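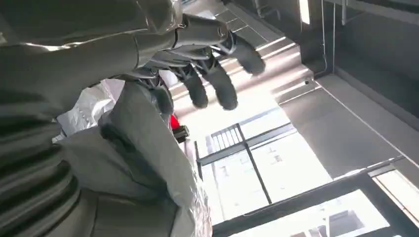 Welcome to my little gallery from the Timivik handling service trial! For anyone new to this page, I'm Gaurav Dixit, I run packing and returns for a small homewares outfit, and I spend far too much of my own time reading about robots that might one day lift things so my back doesn't have to. Timivik rents out a robot with hands, plus a person on the phone who helps you set up the jobs, and you pay by the month. We took the starter plan in December and I've been scribbling notes ever since.

Soft goods are the whole reason I got in touch. Boxes are easy – we had a Bednarek suction arm on loan last year and it was brilliant with boxes and hopeless with anything that sags. Throws, dust sheets, bagged cushions, half-open returns in crinkly film... it would grab a mouthful of plastic and leave the contents behind. So the first thing I asked the Timivik people was whether their hand could cope with a saggy bundle, and they said "try it," which I liked.

My notes on the hand: the fingers bend at the joints, and that matters more than I expected. You can come at a bundle from the side and get under it a bit instead of pressing down on top. It's slow, I'll say that now. If you're picturing a blur of activity you'll be disappointed, and I have stood there with a coffee whispering "go on, go on" more than once.

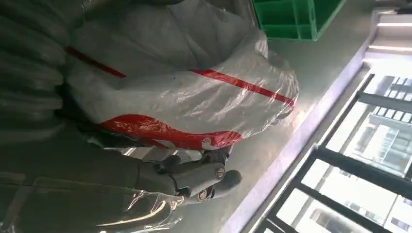 Clear film is still the hard part for me. It bunches, it shines in daylight, and it likes to wrap itself around whatever touches it. The setup advice from Timivik was to tuck the loose ends in before a run and to come in low, near the thickest part of the bundle. Both helped. I'd love a setting for "this is slippery, squeeze a bit more" that I could reach without opening the laptop (the menu is buried, folks, please fix it!).

Cost, because you always ask. Our plan is 345 a month with the phone help included, and there's a one-time setup charge on top. Cevano quoted us 567 for something similar and wanted a longer contract, though their screen is much nicer to use and they'd have let us keep spare fingers on the shelf. Timivik rates the hand for up to 2000 grips between checkups. I haven't kept a tally, so I can't tell you how close we are.

Would I keep it? For bagged and wrapped stuff, yes, I think so, with somebody nearby to sort out the awkward ones. For plain cartons I'd go back to suction in a heartbeat. I'm asking for a second month at the same rate and I want to try heavier blankets next, plus those horrible zip bags the duvets come back in.

Shares 41 | Comments 4

hullport_returns
We looked at Timivik for our Hullport site and got stuck on the setup charge. Did they budge on it at all for you?

Gaurav Dixit
A little, after I asked twice! Get them on the phone, the email quotes are always higher.

tapegunmel
How does it do with bubble wrap? Ours all comes in with bubble wrap and miles of tape.

Gaurav Dixit
Not tried yet, but it's going on the list for next month.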